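Chapter 4
Sorting and Discarding Household Waste

Household waste handling begins at the point of discard, before collection or transport. Most losses of recoverable material occur at this stage, when mixed items enter a single lined bin. This chapter covers the choice of container, the fitting of the liner, and the order in which loose items are cleared from a floor or work surface. 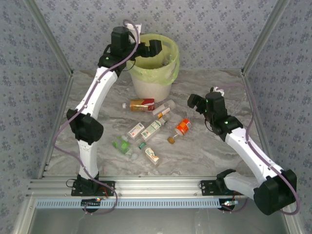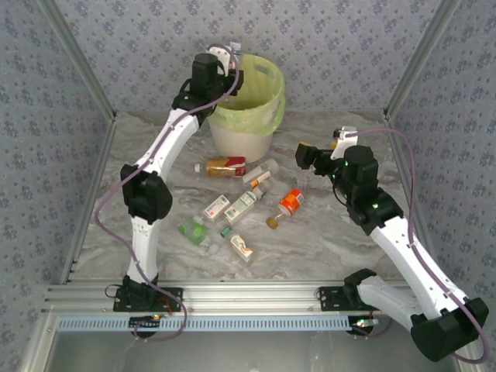 Figure 4.1. Round bin with a light green liner folded over the rim, and discarded items on a marble-patterned floor.

4.1 Container and Liner

A round bin has no corners in which residue can collect, and it accepts a standard bag with little slack. The liner should extend past the rim and fold down over the outside. A short fold slips inward under load - the usual cause of soiled bin walls. In the Vokham household survey, Krisztina Somogyi recorded 274 liner failures among 2,896 bag changes. Most involved a fold too short to hold the bag in place.

Translucent liners allow the fill level to be checked from the side once the bag is lifted out. Opaque liners do not, and are best changed on a fixed schedule.

4.2 Classes of Loose Items

For the purposes of this chapter, loose dry waste is divided by form:

Rigid hollow items: bottles, jars, tubs
Folding cartons: medicine boxes, food boxes
Flexible film: wrappers, pouches

Rigid hollow items take up the most volume for their weight. Caps are left on when a bottle may still hold liquid. Cartons are opened, checked for leaflets or blister packs, and flattened. Leftover medicine is set aside and handled separately (see Section 4.4).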